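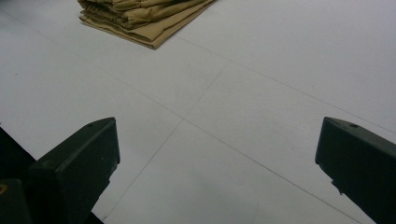

Comwood Pundach 55 Log Grapple

The Pundach 55 is a bypass log grapple for small forestry trailers, farm loaders and mid-sized excavators. Comwood builds it for woodlot owners and one-person crews who handle sawlogs in the morning and firewood lengths in the afternoon and don't want to change attachments in between.

Maximum opening is 55 inches, measured tip to tip. The arms pass each other when closed, so the grapple will hold a single small stem as well as a full bunch. The tips are rounded to slide under a log on the ground without digging up dirt and stones, which saves a lot of chain at the landing.

Construction

Arms are cut from wear-resistant plate and welded to a box-section crossmember. All pivot points run on hardened pins in replaceable bushings. Each pin has its own grease fitting, set into the side of the arm where bark won't knock it off. Hoses run inside the frame from the rotator down to the cylinders. The only exposed section is the short loop at the top, and that comes with a spiral guard fitted.

There are 2 cylinders, one per arm, tied together with a link bar so both arms close at the same rate. Rod ends are covered by a bolt-on shield. If you bend a shield, it can be replaced without pulling the cylinder.

Rotator and hanger

The grapple is sold with or without a rotator. The standard choice is the Zorum continuous rotator, in flange or shaft mount. If you already own a rotator, send us the bolt pattern or shaft diameter before you order and we will match the head plate to it. A swing damper is optional and worth having on trailer loaders with a long boom. On an excavator with a fixed mount you won't need one.

Hydraulics

The grapple needs one double-acting circuit, plus a second for the rotator. It will work on most tractor remotes, though a tractor with a small pump will be slow if you try to rotate and close at the same time. Fittings are JIC. Adapters for other thread types are stocked and can be added to the order.

Please check your loader's lift rating at full reach before choosing a grapple. The weight of the grapple and rotator comes off what you can lift, and that matters more on the smaller trailers than people expect. If the numbers are close, look at the lighter Mansour model instead. It opens less but uses the same hanger and hoses.

What's in the crate

Grapple, assembled and greased
Head plate to suit your rotator
Hose set with spiral guard
4 spare bushings
Operator's manual and parts sheet

Rotator, damper and adapters are packed in the same crate when ordered together.

Care

Grease every pin at the start of each working day, and again at noon if you are working in mud or wet snow. Check the link bar bolts after the first day of use and tighten if needed. In cold weather, open and close the grapple a few times with no load before you start. Bushings should be changed once you can feel side play in the arms by hand.

Warranty and parts

Frame and arms are covered for 2 years in private or commercial use. Cylinders and seals are covered for one. Bushings, pins and hoses are wear items and aren't covered, but we keep them on the shelf and most orders leave the same day if we have them before noon.

Grapples are built in batches. The next batch is due in December - a deposit holds one, and the balance is payable when it's ready to ship. Local pickup is free. For freight quotes, loader matching or help with an older Pundach, contact Rawan Hattar in parts and sales, and have your loader make and model handy.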